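Two months on Delta Cephei

I finished typing up my Delta Cephei estimates last night, so I can finally write the post I said I would write back in September. It's long. If you only want the light curve, skip to the part about folding the data.

For people who came here for the telescope posts, a little background. Delta Cephei is a star in the northern sky that gets brighter and dimmer on a very regular schedule. One full cycle takes a bit under five and a half days. At its brightest it is magnitude 3.5 and at its faintest it is 4.4, so you can follow the whole thing without a telescope, as long as your sky is dark enough to show you a fourth magnitude star. It gave its name to the Cepheids, the class of stars used for measuring distances to other galaxies. John Goodricke noticed it changing in 1784, with his eyes and a notebook.

I have owned telescopes since high school and had never made a single brightness estimate. I'd always thought of variable stars as something for people with cameras and filters. Then Kobina Arthur gave a short talk on them at the Prollport club and passed out a chart with the comparison stars marked, and I took one home mostly to be polite. It sat on the kitchen counter for a week. The first clear night after that I went out with it and made an estimate, and it took me less time than letting the dog out.

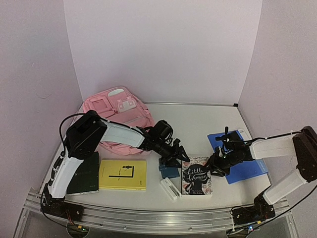
The method is simple to explain. You find the variable, then you find two stars of known brightness, one a little brighter and one a little dimmer, and you decide where the variable falls between them. For Delta Cephei the two handy ones are Zeta, at 3.4, and Epsilon, at 4.2. All three sit in a small triangle at one corner of Cepheus, close enough together that you can glance from one to the next without moving your head. If Delta looks halfway between, you write 3.8. If it looks nearly as bright as Zeta, you write 3.5 or 3.6. When it is fainter than Epsilon you have to guess past the end of your ruler, which I never got comfortable with.

I did this from the driveway most nights. We have one streetlight, across the road and two houses down, and if I stand by the garage the corner of the roof blocks it. The sky there is not good. On a typical night I could see Epsilon straight on if I gave my eyes ten minutes, and on hazy nights I had to use binoculars, slightly out of focus so that the stars turned into small disks. Kobina suggested the defocusing. It takes away some of the color difference, and color matters because your eye doesn't treat a yellowish star and a white star the same.

What I got wrong at first

My early numbers were bad. I know that now because I can compare them with where the star should have been. There were two problems.

The first was that I stared. If you look at a star for a long time it seems to get brighter, especially a reddish one. Zeta is orange, so every time I stared at Zeta I made Delta too faint. Quick looks back and forth fixed most of that.

The second was that I knew what I was supposed to see. I had the period written on the same sheet as the chart, and I could do the arithmetic in my head while walking down the driveway. If maximum was due, I saw a bright star. After the first week I tore that part of the sheet off, and I stopped looking at my earlier estimates before going out. I wrote each one on a separate index card and put the card in a box. That helped more than anything else I did. My cards from the second week on look messier, and they fit the real curve much better. 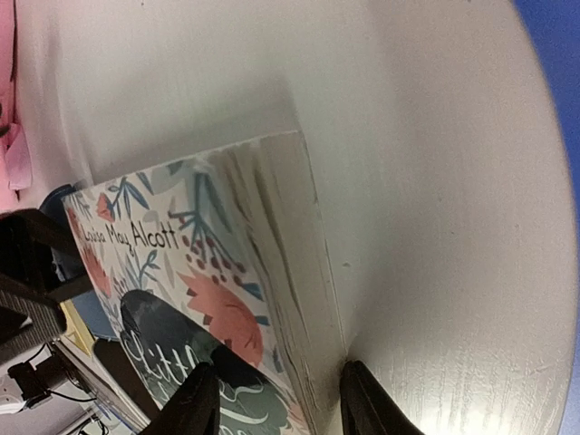 There was also the matter of time. You are supposed to write down Universal Time, and I kept writing local time and meaning to convert it later. Then I'd forget whether a card had already been converted. For a star this slow an hour doesn't matter much, but four or five hours does, since Delta climbs from minimum to maximum in about a day and a half and drops again more slowly. I ended up throwing out three cards because I could not work out which time they were in. Now I keep a cheap watch set to UT in my coat pocket and I don't convert anything.

Going out to the reservoir

Twice I drove out to Essien Reservoir, where the club has permission to use the upper parking lot. It's forty minutes from Prollport and the sky is far better than mine. The Milky Way goes right through Cepheus, which from my driveway you'd never guess. I brought the Ornetti on the first trip, and I have to say I barely used it. It's a heavy mount and the setup takes me half an hour when everything goes well, and I had come to look at one naked-eye star.

A very dark sky made the estimate harder in one way. There were so many stars that I lost the triangle for a moment and had to start over from the main house shape of Cepheus. After that it was easy. Epsilon was bright and steady and I didn't need to wait for it. I made my best run of estimates out there, once an hour from 8:30 p.m. until I got too cold, and they agree with each other to a tenth of a magnitude.
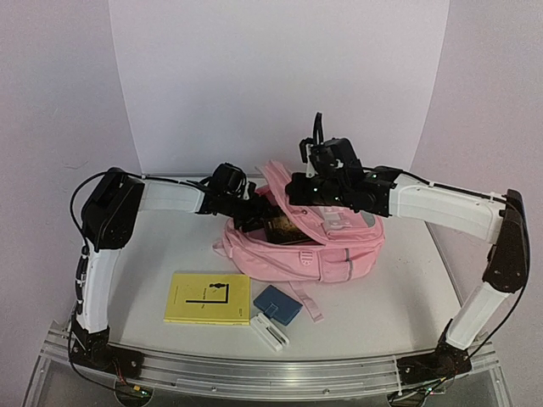 On the second trip I left the mount at home and took only what I needed for the estimates. That was binoculars, the chart in a plastic sleeve, the index cards, two pencils, a red flashlight, a folding chair and a thermos. Apart from the chair it all goes in one bag. My old one is black with a zipper around three sides, and I set it down on black asphalt and walked past it more than once. I'd sooner have a pink backpack like the one on the white table in the photo, lying on its back with the top open so you can reach straight down into it. I've been looking at secondhand ones. The flashlight should go in last so it comes out first, and the cards should be somewhere they can't get under the thermos.

The upper lot gets dew early. By 10 p.m. my chart sleeve was wet on both sides and the binoculars had fogged. If you go, bring a towel, and keep a second pair of gloves in the car.

Folding the data

By the end I had clear skies on 27 nights, with 44 estimates that I was willing to keep. Plotted in order of date they don't look like much. You can see that the star goes up and down, but there are gaps where it was cloudy, and one stretch of five nights in a row with nothing at all.

The trick is to fold them. You take each time, subtract a starting time, divide by the period, and keep only the part after the decimal point. That gives you a number between zero and one that says how far into the cycle the star was. Then you plot brightness against that number, and every cycle lands on top of every other one. Clouds in one cycle don't matter if you caught the same part in another.

I did it in Narnow, which Kobina uses and which I found irritating for the first hour. It wants the date as a Julian Date in one column, and it would not tell me that I had a blank line at the bottom of the file. It just drew an empty graph. Once I removed the blank line it worked. You could do the same thing in any spreadsheet.

And there was the curve. A steep climb on the left, a fairly sharp peak, then a long slope down to the right. It was wider and fuzzier than the one in the books, with most of my points scattered within two tenths of where they belong. The faint end is the worst, as I expected, and there is one card that says 3.6 when the star should have been at minimum. I remember that night. I'm fairly sure I was looking at the wrong star.

Kobina sent me his own estimates, 61 of them over the same two months, and I put them on the same graph in a different color. His scatter is smaller. He also sees the star slightly fainter than I do nearly everywhere, and he says that's normal. Two people's eyes can differ in color response, and it shows up as a steady offset. As long as each person is consistent the period comes out right. 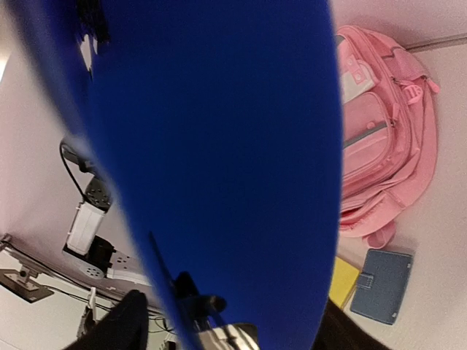

Getting the period myself

I had wanted to work out the period from my own cards without looking it up, and this was only a partial success. I tried a range of values in Narnow and watched which one made the tightest curve. Anything between 5.3 and 5.4 days looked good to me. The accepted figure is 5.366, so I was in the right place, but two months of eye estimates won't give me the third decimal. To do better you need a longer run, because small errors in the period pile up over many cycles. If I keep going through next fall I should be able to narrow it down quite a bit.

What's next

I'm going to keep Delta on the list through the winter, though it gets low behind the neighbor's maple in the evening and I may have to move to the back porch. I'd like to add Eta Aquilae next summer. It's another Cepheid, with a period of a little over a week, and it's well placed from the driveway in July. Algol would be a change too. It's an eclipsing pair, so it sits at one brightness for most of three days and then fades and recovers over a single night.

I'm still short of a decent comparison star for when Delta is at its faintest. If anyone has one they like that is close by and not too red, please leave it in the comments.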